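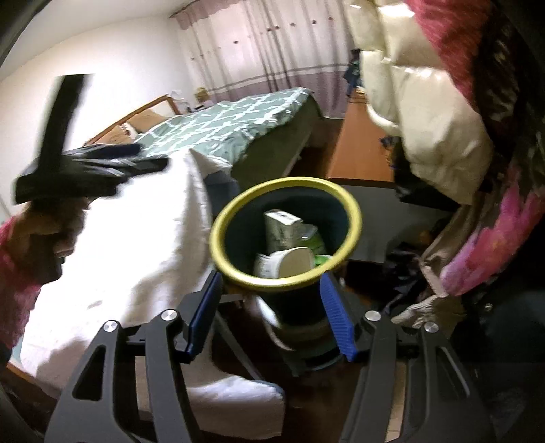

4.2 Changes in the division of tasks

Before the grippers were brought in, a room at the Phromma residence was turned over by one attendant working alone, and the order of tasks was left to her. With the hand-held gripper the work is split between the tool and the free hand, and the attendants had to settle again which jobs belong to which. Lifting came first. In Figure 3 the waste bin is held upright off the floor between the two blue pads, with a carton and a paper cup still inside, while a large towel hangs from a black hanger held in a hand at the left. Attendants described bins as the easiest item to grip and soft goods as the hardest, and most of them went on handling towels and clothing with their fingers for the whole of the study.

Figure 3. Room work with the hand-held gripper, Phromma residence. The bin is clamped between the finger pads.

The logs cover 2611 lifts made by 13 attendants. Of these, 1664 were bins, baskets and other rigid containers. The recordings are used by Wedosora to train the mobile unit that is meant to take over container handling on the upper floors, so each lift an attendant makes is both part of her shift and part of the training material. This double use was the matter raised most often in interviews. Lamduan Klinhom said that she had begun to lift more slowly than she needed to - "I want it to learn the careful way" - and that her rooms took longer as a result. Shahla Azimi took the opposite view and worked at her usual pace, on the grounds that a machine trained on slow work would be slow.

Management did not change the room quota during the first weeks. Attendants made up the time by shortening their breaks or by leaving the gripper on the cart for the last rooms of the shift. After a meeting in June the quota was lowered, and use of the tool in late rooms rose again. The supervisor, Krum Živković, told us that the drop in late use had first been read as a fault in the battery.

Two further effects were noted. Wrist complaints moved from the bending hand to the hand holding the tool, and three attendants asked for a lighter handle. Attendants also talked less during shifts, as those working in pairs now took separate rooms - a change made for the recordings, and one that several of them disliked. Section 4.3 takes up the question of pay for recorded work.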